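In Praise of the Bubble Wrap Bag

I have wrapped a lot of things in my life. I ran a little stall in Bremley for 5 years, mostly kitchen bits and old bathroom bits and the sort of thing people buy for a shelf, and after that I started posting parcels from home, so you could say my opinions on packing come from the floor up (my knees would agree). And my strongest opinion is that the ready-made bubble wrap bag is the best thing to happen to parcels, and that people who turn their noses up at it are mostly people who like the sound of tape.

I know the case for the roll. I grew up with the roll. You get the size you want, you can go round twice, and there is something very satisfying about a big fat roll standing in the corner of a room like a well-fed guest. My last one came from Dolier and it lasted me from May right through to the clocks going back. But think about what you do with it! You pull off too much, you cut it crooked, you roll your mug up like a sausage and then you fold the ends in, and the ends pop out again, so you tape them, and then whoever gets the parcel has to go and find the scissors. I've had parcels where getting in took longer than drinking the tea I made afterwards.

A bag has an opening. You put the thing in the opening. When it arrives, the person takes it out of the opening, and then they have a bag. 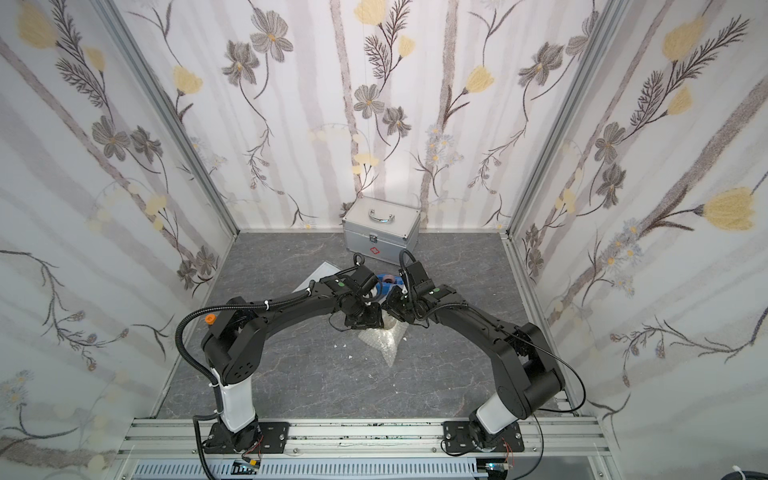 My main worry with any packing job is hard things sitting next to other hard things. Glass and glass, tin and china, anything with a corner. A metal box is the worst neighbour of the lot, and I say that as somebody who loves a metal box. I can't walk past one at a car boot sale. That silver first-aid case at the back, with the ribbed edges and the red cross outlined on the front, is exactly the sort I'd carry home under my arm without asking myself where it was going to live. But put a case like that in a carton with a jar and the jar will lose. A crumpled piece of bubble wrap weighs next to nothing and takes up whatever gap you give it, and I will happily spend one on keeping the peace between a box with edges and everybody else.

People tell me newspaper does the same job. It does a job. It also comes off on your hands and on anything white, and it packs down on the journey, so the carton that was snug when it left you has a rattle by the time it gets to the other end. I used newspaper for my first year on the stall because it was free, and I spent a good part of that year washing plates. These days I keep it for lighting the stove and for under the cat's bowl.

Then there's the argument about reusing. I'm a great reuser and I won't be lectured on it. I have a drawer of bags in the spare room, roughly 30 of them, all of which came to me round somebody else's things. Some are on their third outing. A roll cut up into odd lengths never gets the same treatment. You keep the pieces, you mean well, and then you find them behind the ironing board with tape all over them and dog hair in the tape. A bag keeps its shape, or near enough, and it goes in a drawer with its friends.

I will admit that old ones go soft. The bubbles give up in the corners first, and I do throw those out, or I use them for lining the bottom of the plant crate when it gets cold. My rule is that if I can feel the thing through the side with my thumb, the bag has retired.

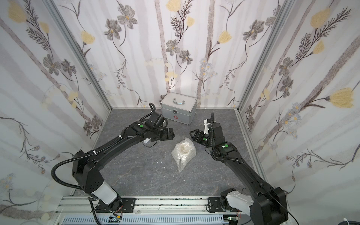

Seeing what you've packed matters far more than people think. I had a spell with those padded paper envelopes, the brown ones from Kostbridge, and they were lovely and stiff and I could never remember what was in which. I'd have five of them lined up on the table and I'd be squeezing each one like a Christmas present. With bubble wrap you get a hint, at least. You can see there's something off-white near the top of that bag, and that would be enough for me, because I know what I've got on the table and only one or two of them will be off-white. I don't need a clear view, I need a clue. The bag stands up more or less by itself too, crumpled as it is, and an upright bag is much easier to get hold of again than one that has gone flat and slid under the scales.

Now, size. This is where I lose people, and I do understand. Bags come in the sizes they come in, and your teapot doesn't care. My answer is to buy 3 sizes and stop fretting. Small for anything you'd put in a coat pocket, medium for mugs and jars, large for the awkward lot, and if a thing won't go in the large then get the roll out with my blessing. And do go up a size if you're in doubt. A bag with a bit of spare at the top can be folded over and tucked, and the tuck is extra padding just where the thing is most likely to take a knock. A bag that only just fits is a misery. You work it down a bit at a time, the bubbles squeak, you've got one hand inside and can't get it out, and in the end you've put more strain on the handle of the jug than the post ever would have.

The other complaint is that it all makes a mess. Well, packing makes a mess! I have never in my life packed a box and had a clean floor at the end of it. If you've got bits everywhere, it's usually what the thing came in before, or whatever was sitting at the bottom of the old carton. I used to stop and sweep every time I saw a crumb. It drove me round the bend and doubled the length of every job, so now I sweep once, when I've finished, and I have a cup of tea before I do it.

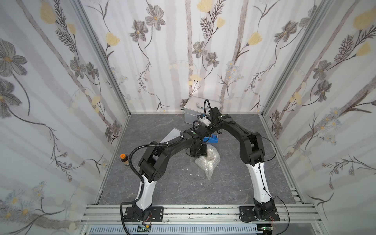

Tidying as you go is a different matter from sweeping, mind you, and there I'm strict. Anything that isn't going in the box next should be out of the middle. I like my finished bits at the back and my waiting bits to the side, where I won't put an elbow in them. The little brown jar with the orange lid is over by the left wall, and that's where I'd want a little brown jar to be, well away from the wadded-up bag and the few white crumbs. Glass goes to the edge of the job until its turn comes. I learnt that with a pickle jar and a wool rug, and the rug still smells of it in damp weather. A jar that small would get the smallest bag I own, opening folded over at the lid end, and it would go in last, on top, right way up.

I also think we should be braver about what we bag. People will wrap a wine glass and then throw a tin in next to it bare, as though the tin can look after itself. It can, but it's the wine glass I'm worried about. On my last big job, 2 cartons of kitchen things going up north, I bagged the tins and the cheese grater along with the breakables, and I took a fair bit of teasing for the grater. I'd do it again. A grater is a nasty thing to have loose in a box, and the bag stopped it from chewing the lid of my nice Fukuda rice pot, which I would have cried over.

So that's me. I still keep one roll for picture frames and the odd lamp base, and I'll share a bit with anyone who needs it. If you're starting from nothing, get yourself a small pack of the medium ones and try them on the mugs first, and save every one that comes through your letterbox. They go best in a drawer laid flat, with the openings all facing the same way.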